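How to log archive footage before you edit a documentary 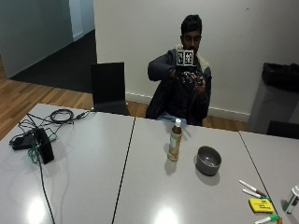 Seated at the long table, with the printed card on top.

When I made my first documentary with old footage, I started to edit on the second day. This was a mistake. I had 411 clips from a closed ferry line called Villeo, and after two weeks I could not remember which clip showed the harbour and which one showed the workshop. Now I always make a log first. It is slow work, but the editing goes much quicker afterwards.

What you need
A spreadsheet, a media player that shows timecode, and headphones. You do not need special software. I used Prasiline for one project and it was good, but a simple table does the same job.

Step 1. Copy everything and do not rename the originals
Put the files on two drives. Archives use their own reference numbers, and you will need these when you ask for the licence. If you want friendly names, write them in a separate column.

Step 2. Make the columns
Mine are: archive reference, friendly name, owner, year, timecode in, timecode out, what happens, who speaks, sound quality, licence status. Please add the owner from the beginning. On the Villeo film, 300 minutes came from one family, the Jansen collection, and I had mixed them with television reports.

Step 3. Watch once without stopping
Write only one line per clip. You want to know the whole material before you judge the parts.

Step 4. Watch again and write the timecodes
Stop each time the place or the speaker changes. Write short and plain: "Man at ticket window, argues about price, 00:03:12". For interviews, type the first and last words of every useful answer.

Step 5. Give marks
I use A, B and C. A means the film is weaker without it. Be strict here. In my last log there were 1,204 lines, and I gave an A to fewer than 90 at the beginning, which was still too many.

Step 6. Check dates against a second source
Labels on tapes are often wrong. One of my tapes said January, but people were swimming in the river. A local newspaper gave me the correct summer.

Step 7. Sort and read
Sort the table by year, then read only the A lines from top to bottom. If you can follow a story, you have your first structure on paper.

Save a new copy of the log each evening with the date in the file name.

Yi-chun Choi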